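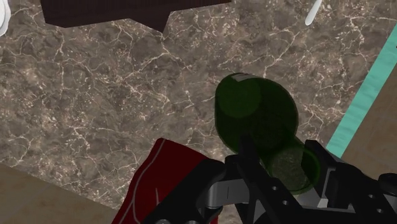
A brown and gray countertop with lots of pale veins

Why do we get a flu shot every year?

I used to ask my mom this every fall, usually while hiding under my coat! You got one last year, so why again?

Flu is caused by a virus, a germ so tiny you need a special microscope to see it. Your body learns what it looks like and fights it off. Sneaky part: the virus keeps changing its outfit.
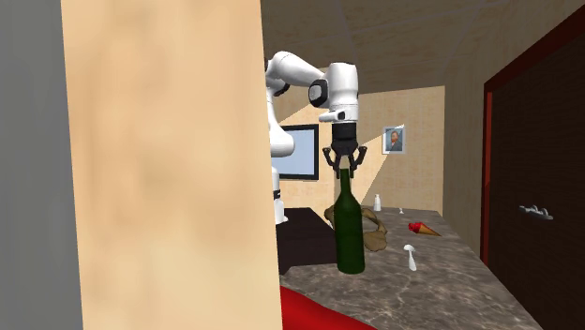
So what does the shot do?

It shows your body the newest outfits (kind of like a "wanted" poster), so your germ fighters can get to work faster. You might still catch the flu, but you'll probably feel less awful. My arm was sore for a day after mine, and then I forgot all about it.

Nayeli Aguirre, 12/10/2018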